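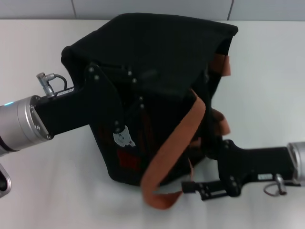

I got to sit in on a trial! I know that makes me sound like someone with too much free time, but I have wanted to see the inside of the Elldale courthouse since I moved here, and last week I finally took a morning off and went.

The case was the Lundico one, which you'll know if you read the local paper. For everybody else: Lundico got the contract to resurface the roads on the north side, and the former deputy head of public works, a man named Van Dijk, is accused of steering it to them in exchange for money and a kitchen remodel. (A kitchen remodel! I keep picturing him picking out the faucets.) He says he paid for the kitchen himself and that the prosecutors have read the invoices wrong.

Courtroom 7 is small. I expected marble and a balcony, and what I got was beige carpet, a loud clock and benches like the ones in my grandmother's church. I squeezed in next to Josefien Cuypers, who used to teach civics at the high school and has been there every day with a thermos she isn't allowed to open. She filled me in on everything I had missed, in whispers, and I could have hugged her.

The morning was mostly one witness, an accountant named Randi Haugen. I thought the numbers would put me to sleep and I was so wrong. She had been asked to go through 73 invoices and she knew every single one of them. The prosecutor would say a number and she'd have the date out before he finished turning the page. Then the defense lawyer, Toon Meijer, got up, and he was wonderful too! Very slow, very polite. He got her to agree that 19 of the invoices had been filed under the wrong project, and that she couldn't say who had filed them. You could feel the whole room lean forward a little.

I have no idea who's going to win. I walked in pretty sure Van Dijk was guilty and by lunch I was sure of nothing, and I loved that. When you read about a case you get the best two sentences from each side. Sitting there you get the long dull stretches too, the arguing over whether a page can be shown, the judge asking for a word to be repeated, and somewhere in all of it you start to see how hard the jury's job is. They all had notebooks. One juror in the back row was on her second.

A few things if you want to go, and please go:

It's free and you don't have to sign up. You do go through a metal detector, so leave the pocketknife at home. Phones have to be off, all the way off, and the bailiff will check. Bring a sweater. The cafeteria on the first floor closes at 11 for some reason and opens again at noon, so I had crackers from the machine and was perfectly happy.

The judge, Zamfira Matei, thanked the people on the public benches before the break. I didn't know judges did that. I went a bit pink.

The defense starts calling its own witnesses next, and the sentencing, if there is one, wouldn't come until November. I've already asked my boss for another morning. Josefien is saving me a seat.

Posted 10/06/2018 by Yolanda Aranda

3 comments

dultel_dave: Great write-up. We had a road contract mess over in Dultel years ago and it never got as far as a courtroom. Is the parking lot behind the building open to the public?

Yolanda: Yes! Two hours only though, so I parked by the library and walked.

Marcy P.: I was on a jury in that building once and the sweater advice is correct. Bring socks too.

This site uses cookies to remember your settings. OK | Learn more

© 2018 Yolanda Aranda | Contact | Back to top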